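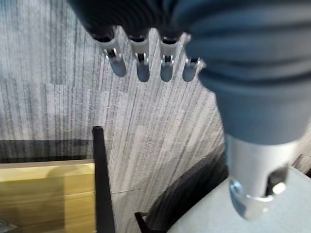 About us

Kundari is a small company. We work out of one floor of an office building, carpet tiles and all, and we try to get robot arms to do chores. House chores mostly, some shop-floor ones. Folding, wiping, sorting, putting the lid back on the thing.

Can they do it yet? Bit of it. Depends on the chore, depends on the day.

How we started

Yuzuki Sasaki started Kundari after a few years fixing packing lines at Grestholm. Kept getting asked by mates when a robot was going to do their washing up. Got sick of saying "soon" so went and tried it. First arm was second-hand and lived in the garage next to the dryer. There are 5 of us now and the garage is a garage again.

What we do

Two sorts of work. We test chores for people who make arms and want to know how theirs goes in a normal messy room. And we do our own, slower stuff, under the name Vuvley, where we pick a single chore and stick with it till it's decent or we give up.

Every try gets logged. Good, bad, dropped, jammed, someone hit the stop button. Last project was cutlery sorting out of a drying rack and that was 3,236 tries by the time we closed it off. Got to 94 per cent on dinner forks. Teaspoons were a fair way behind and we wrote that down too. Full write up is on the Vuvley page, grahps and all.

Where things are at

Going OK: picking up one hard thing at a time, wiping a flat bench, loading parts in a tray, sorting by colour, opening drawers with a proper handle.

Getting there: towels. Cups with the handle facing the wrong way. Sweeping small offcuts off a workbench without sending them on the floor.

Not yet: fitted sheets, school lunches, anything with cling wrap, plugging in a cord behind a couch. Making a bed on its own, no. Please stop emailing about the bed (joking, keep emailing).

Shop floor is easier than home. Parts turn up in the same spot and the lights stay on. At home the dog's moved the bin. A workshop that wants one dull job done over and over, we can probaly help. A household that wants the lot, come back in a few years.

Who we work with

Iwasaki, a joinery workshop, lets us trial things on their bench on Monday mornings before it gets busy. Very patient people. We also go into homes when someone will have us, 2 visits per home at most, and a person stays next to the arm the whole time.

Come see

Open morning every October. Bring a chore, we'll give it a go in front of you and it may well fail in front of you. Kids fine, shoes with closed toes please.

School groups by email. Same for jobs, we're after someone who likes wiring and doesn't mind laundry. Use the contact form, phone's usually under something.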